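カゴをつかむだけの話

2022-02-01

前回の記事を読んだ方から「で、ちゃんと動いたんですか」という問い合わせをいただいた。一通だけだが、うちのブログの規模では世論と呼んでいい。お答えすると、動いた。アームは動いた。動いたのだが、つかむほうの話がまだ片付いていないので、今日はその続きを書く。

初めての方のために書いておくと、私は共同工房ホスウッド(Hoswood)の会員で、二階の奥の作業台で卓上アームを作っている。機体の名前はズールス(Zullus)という。名付けたのはレダ・マフルースで、由来を何度聞いても教えてくれない。レダは旋盤の人で、私は配線とコードの人である。二人とも機械設計の人ではないという事実に、着工してからしばらくして気がついた。

目標は低い。作業台の上のカゴをつかんで、持ち上げて、隣に置く。それだけである。カゴを運べるようになれば、工房に散らかったケーブルだのスポンジだのをカゴごと片付けてもらえる、という理屈なのだが、散らかったものをカゴに入れるところは当面人間がやる。つまり一番面倒な部分は自動化されない。この点を指摘してきた会員には、ロードマップという便利な言葉を使って対応した。

アーム本体は去年のうちに形になっていた。関節のサーボを一つ焼き、ケーブルを二回ちぎり、非常停止ボタンを「押しにくい場所」から「押しやすい場所」に移し、さらに「うっかり押さない場所」に移した。今は最初の位置に戻っている。工作とはだいたいこういう円運動のことだと思う。

さて、グリッパーである。

最初の版は平行に開閉するやつで、爪はPLAで印刷した。木のブロックなら機嫌よくつかむ。スポンジもつかむ。紙コップはつぶす。まあ紙コップは運ぶ予定がないのでいい。問題はカゴだった。平らな面と平らな爪なら話は早いのに、編んだものの縁というのは平らな部分がどこにもない。太い編み縁に爪が当たると、山と山の間に落ち着くかと思いきや、山のてっぺんに乗り上げてするりと外れる。人間の指はこういうのを何も考えずにこなしているわけで、自分の手を見ながらちょっと腹が立った。

二番目の版で爪を細長くして、内側に細かい溝を入れた。溝のピッチは2ミリ。1ミリ台だとノズルの都合できれいに出ず、もっと粗くすると今度は溝のほうが編み目に引っかかって、放したいときに放さない。つかまないグリッパーと放さないグリッパーのどちらがましかという議論をレダとしたが、結論は出なかった。私は放さないほうがましだと思っている。少なくとも床に落ちない。

開き角も変えた。平行をやめて、先端に向かってすぼまるようにした。全開でも片側35度までに制限してある。もっと開けるのだが、開けるとリンクが裏返って戻ってこない。裏返ったところを手で戻すとき、パキッというたいへん心臓に悪い音がする。この音を三回聞いた段階でソフトウェアに上限を入れた。一回目で入れるべきだったというご意見はごもっともである。

手首の小さいカメラもこの版から付けた。これまでは作業台の横に立てたカメラで全体を見ていたのだが、アームが手を伸ばすと肝心の手元がアーム自身で隠れる。自分の肘で自分の視界をふさぐロボットというのはなかなか味わい深いが、実用上は困る。手首に付けてしまえば、爪はいつも画面の下の両脇にいるし、つかもうとしている相手は真ん中あたりに来る。来るはずである。来ないときは、アームのほうが変なところにいる。 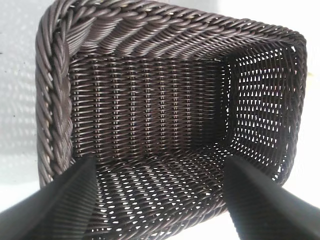 照明には手を焼いた。編んだものは穴だらけで、向こう側が明るいと穴という穴が光る。私の書いた縁の検出は「暗いところと明るいところの境目が縁」という、小学生にも説明できる素朴な考えに基づいているので、穴が光るとその一つ一つを律儀に縁だと報告してくる。ある一枚で検出された「縁」の候補は239個だった。カゴは一個である。

しきい値をいじって減らすと、今度は本物の縁が真っ先に消えた。残ったのは穴ばかりで、ズールスは自信満々に底のほうへ手を突っ込もうとした。コードというのは書いた人間に似ると言われるが、私はあそこまで自信を持って間違えたことはない。と書いたらレダに「ある」と言われた。

この件を救ってくれたのはシャイマー・ラガブさんである。もともと織物の人で、工房では足踏みの織機を直している。私が画面の前でうなっていたら後ろから覗き込んで、編みの縁は撚ってあるから、目の向きが面のところと違うでしょう、と言った。言われてみればそのとおりで、壁の部分は縦横の規則正しい並び、縁は太い撚りが斜めに続いている。明るさで探すのをやめて、模様の向きで探せばいい。私が三晩かけて悩んだことを、お茶が冷めないうちに解決して織機に戻っていかれた。

そこで画像を小さい区画に切り、区画ごとに模様の向きのばらつきを見て、斜めがまとまって並んでいる帯を縁の候補にするように書き直した。数式らしい数式は出てこない。遅いことは遅く、一枚の処理に目に見えて待たされるのだが、どうせアームも遅いのでちょうど釣り合っている。これを私は設計と呼ぶことにした。

明かりのほうも、ドルロウ(Dorlow)で小さい調光器を買ってきて絞れるようにした。最近のドルロウは電子部品の棚が半分園芸用品になっていて、ブレッドボードの隣で苗のポットを売っている。店員さんに調光器の場所を聞いたら育苗ライトの棚に案内された。使えたので文句はない。

書き直してからの成績を書いておく。18回やらせて、縁のある側に爪を持っていけたのが11回。残りは、手前で止まったまま考え込んだのが四回、縁を外側から押してカゴを作業台の端まで散歩させたのが二回、何もない空中をつかんで満足げに持ち上げたのが一回である。空中を運んで隣に置く動作は、正直なところこれまでで一番滑らかだった。

この11回も「爪を持っていけた」だけであって、「持ち上げた」とは書いていないことに気づいた方は鋭い。持ち上げるとカゴが傾く。縁の片側だけをつかめば反対側が下がるのは当たり前で、人間も片手でやれば傾く。レダは手首のトルクを上げろと言い、私はつかむ位置を変えろと言い、シャイマーさんは持ち手のあるカゴにすればと言った。最後の意見は聞かなかったことにしている。

爪の材料も決まっていない。今の爪は黒いフィラメントの残りで刷ったもので、見た目は精悍だが、樹脂どうしだとどうしても滑る。先端だけ柔らかい素材にする案、熱収縮チューブをかぶせる案、自転車のチューブを切って貼る案がある。私は三つ目を推している。タダだからである。レダは美観の問題があると言うが、配線を養生テープで留めているロボットに美観を持ち込むのはどうかと思う。

三月にゴネイム(Ghoneim)の持ち寄り会があって、うちの工房からも何か出すことになっている。申込書の「作品の概要」欄に、レダが「カゴを運ぶロボット」と書いて出してしまった。書いたのは一月で、その時点でズールスが運んだことのあるものは木のブロックとスポンジ、それと紙コップだったものだけである。訂正できるか問い合わせたら、もうチラシに載せたと言われた。

というわけで当面の作業は、ゴムを貼る、持ち上げる位置を縁の真ん中に寄せる、空中をつかんだときに空中だと気づかせる、の順でやる。最後のはモーターの電流を見ればわかるはずで、閉じきっても負荷が増えなければ何も挟んでいない。コードは五行くらいで済むと思う。前にもそう書いて二週間かかったものがあるので、行数の話はここまでにしておく。

追記。爪のSTLが欲しいという方がいたのだけれど、今のファイルは左右で溝の深さが違う。片方だけ直して保存し忘れたせいである。揃えてから置くので少し待ってほしい。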